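# Litter first: the room machines at Purnlow

The Purnlow is a hotel with 60 rooms, two lifts and a housekeeping team that starts at half past eight. In July we began using two-armed machines from Esum for one part of the room clean, which is picking litter up off the floor and putting it in the bin. Everything else is still done by people.

This page was put together by Iraís Aguirre, who runs the early shift, for staff at our sister hotel, the Zepeda, who will be getting the machines next. It covers what the job looks like, what has changed on the rota and what the attendants have said about it so far.

A few things to know before the pictures. The machine goes in after check-out and before the bed is stripped. It works on the floor only. It does not open drawers, touch anything on a bedside table or go into the bathroom. An attendant walks the room first and takes out glass, food that could spill and anything that looks like it belongs to a guest. Lost property is logged by a person, as it always was.

## Picking up
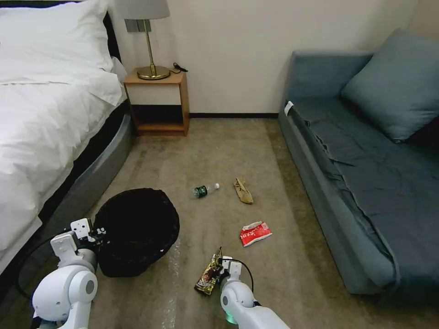 Has anyone lost hours because of the machines?

Hours have stayed the same for all attendants on the early shift. The time has gone into beds and bathrooms, and each attendant now has one more room on the list than before. That extra room was argued over for some weeks and is due to be looked at again once the Zepeda has its own figures.

The gold and brown snack wrapper is in the right gripper, with the bin over by the bed base. A red wrapper, a tan paper item and a plastic bottle are further out on the carpet.

Thin wrappers were the part that most of the team asked about at the training morning. Attendants doing them by hand bend down for each one, and on a day with 30 check-outs that adds up. Two of the longer-serving attendants had put back strain on their health forms before we started. They were the first to be offered the new way of working, and both took it.

## What changed on the rota

We used to send one attendant per room from start to finish. Now there is a floor lead on each corridor who looks after the machine as well as checking rooms. The floor lead's jobs are:

- walk the room and clear anything on the list by the door
- bring a lined bin and set it down on the carpet
- start the machine and stay on the same corridor
- check the floor afterwards, including under the sofa and behind the curtains
- note anything left behind on the Grakedura sheet

The Grakedura sheet is the same one we used for maintenance faults, with an added column. Please write what the item was and where it lay. "Missed some" is no use to the people who set the machine up. "Bottle cap, under desk" is.

The floor lead post is paid at the supervisor rate for the hours worked. Four people have been trained and they rotate, so it doesn't always fall to the same person. Training took one morning and most of it was about when to stop the machine. Anyone can stop it, floor lead or not, and you won't be asked to justify it.

Not everybody likes it. Some attendants preferred having a room to themselves and say the corridor feels busier. One said she used to get a sense of the room from picking things up, and would notice a stained carpet or a broken lamp on the way. We have added a second look at the carpet to the check list for that reason, though it does take longer. Others are glad to leave the litter to it and get on with the bathroom.

## On the carpet

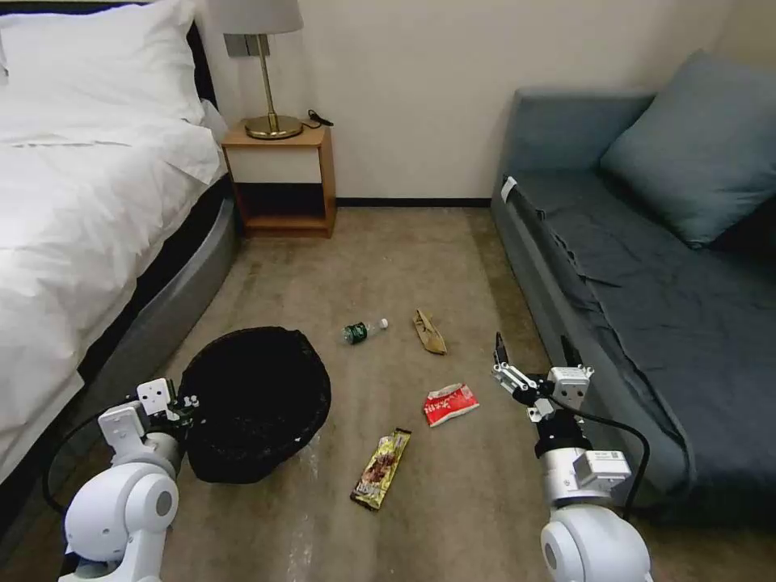

*Right gripper open beside the red wrapper; the gold and brown one is on the carpet too.*

Vacuuming is still done by hand, after the litter and after the bed. We tried it the other way about on a Tuesday and had to do the carpets again.

## For the Zepeda team

Your corridors are narrower than ours, so measure the turn by the service lift before delivery. Allow 40 minutes at the start of the shift for the first week – it comes down after that. Keep the bin liners where the floor lead can reach them, and use black ones as we do, from the box of 260 in the linen store order.

Questions about the rota or the pay rate go to Iraís at the housekeeping office, any day before two o'clock. Faults go on the sheet.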